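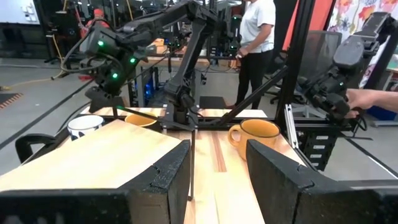

How many mugs can I send in one box?

Up to nine, as long as each one is wrapped separately. Most standard coffee mugs fit nine to our medium carton, in a single layer. Oversized mugs, soup mugs and anything with a very wide handle take more room, so plan on fewer.

Which mugs do you accept?

Glazed ceramic, stoneware and porcelain, in any color. Yellow, white, plain or patterned all go to the same shelves. A white mug with blue decoration is just as welcome as a plain mustard one. We can't take travel mugs, plastic cups or glass.

Do they need to match?

No. Trascombe Mug Library lends by the mug, and most borrowers end up with a mixed set. If you have a matching set that you want kept together, tie a tag to one handle and write the number of pieces on it. We will list it as a set and lend it only as a set.

Can I donate a chipped mug?

A chip on the foot is fine if it has been sanded smooth. A chip on the rim is not, and neither is a crack anywhere on the body or the handle. Crazing (the fine web of lines in an old glaze) means we can't lend the mug for drinking, but we do pass crazed mugs on as pencil holders and planters. Mark them "display" when you drop them off.

How do I check for a crack I can't see?

Hold the mug by the handle and tap the side with a fingernail. A sound mug rings a little. A cracked one gives a dull click. Then fill it with water and leave it on a paper towel for an hour.

How does borrowing work?

Pick your mugs from the open shelves, bring them to the desk, and we write the shelf numbers on your card. The loan period is two weeks. Large loans for weddings, meetings and school events need to be reserved ahead of time by email. As of May 11, 2026, we have 836 mugs on the list, and the largest loan we can make at one time is 93.

What does it cost?

Loans of nine mugs or fewer are free. Larger loans carry a flat deposit of $59, returned when the mugs come back. We don't charge by the day.

What if I break one?

Tell us, and bring the pieces if you have them. You can replace it with any mug of a similar size. We don't ask for money for a single broken mug. For large loans, breakage comes out of the deposit – Eirlys Yorath handles those and will send you a note with the amount.

Do I have to wash them before I return them?

Yes, and please dry them too. Mugs packed damp leave rings on each other and soften the cardboard dividers. Most of our mugs can go in a dishwasher. Those with a red dot on the base are hand wash only.

How do I get tea stains out?

Make a paste of baking soda and a little water, rub it around the inside with a soft cloth, and rinse. For an old stain, leave the paste on overnight. Don't use steel wool or bleach on our mugs. Steel wool leaves gray marks on a light glaze that are harder to remove than the tea.

Can I put a mug in the microwave?

Only if it has no metallic trim. Gold and silver bands will spark.

Can I stack them?

Two high at most, and only if the shapes are the same. Don't hang one mug inside another by the handle. Handles are where most of our breakages happen.

Can I buy a mug I like?

Twice a year we sell off duplicates. The next sale is in January. Borrowed mugs can't be bought outside the sale, but you can ask Nkrumah Baidoo at the desk to put your name on a mug's card, and he will contact you if it is ever listed.

Where do I leave donations?

At the desk during opening hours. Please don't leave boxes outside the door.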